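I have started learning the accordion. There, I've said it. My aunt left me hers, a red Drustach with one sticky key and a smell of old cupboards, and it sat in the hall for most of the summer while I pretended it was a coat stand. Then in September I got tired of hanging scarves on it and picked it up.

It is so HEAVY. I had no idea! The straps dig in, the bellows pinch your leg if you wear shorts, and your left hand is poking at buttons you can't see. I spent the first week playing one chord and wandering about the kitchen with it (the kitchen has the best echo, the bedroom is hopeless).

Veronica Filip in Plodthorpe has been giving me lessons over the computer, half an hour at a time, and she is very patient. She says I squeeze when I should be breathing. I'm still not sure what that means, but when she does it the tune goes along like somebody strolling downhill, and when I do it, it sounds like a goose in a lift.

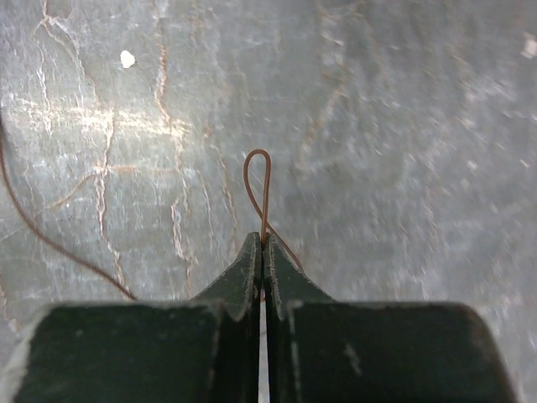
My big plan is to learn a Madness song by the end of November. Veronica wants me to do a waltz first. We've settled on the waltz AND the song, with the waltz getting the first ten minutes of every practice – I have stuck to that nearly every day, apart from the weekend I had a cold.

The book she told me to get is by Nistor and has 100 tunes in it, going from "very easy" to "no chance". I'm on number 8. It's a polka and I love it, even though my fingers fall over each other in the second half and I have to stop and start again from the repeat. The neighbours have been lovely about it so far. I did put a note through both doors, and I never play after seven.

Does anyone know what a new set of straps should cost? I was quoted 200 pounds by a shop for straps and a bit of a tune-up, and it seems a lot for something I was using as a coat stand. Tolera Weldu left a comment last time saying to try softer shoulder pads first, so I might do that and see how my back feels.

Right, polka time. It's ten to seven!

Contact | © All words and wrong notes my own | Back to top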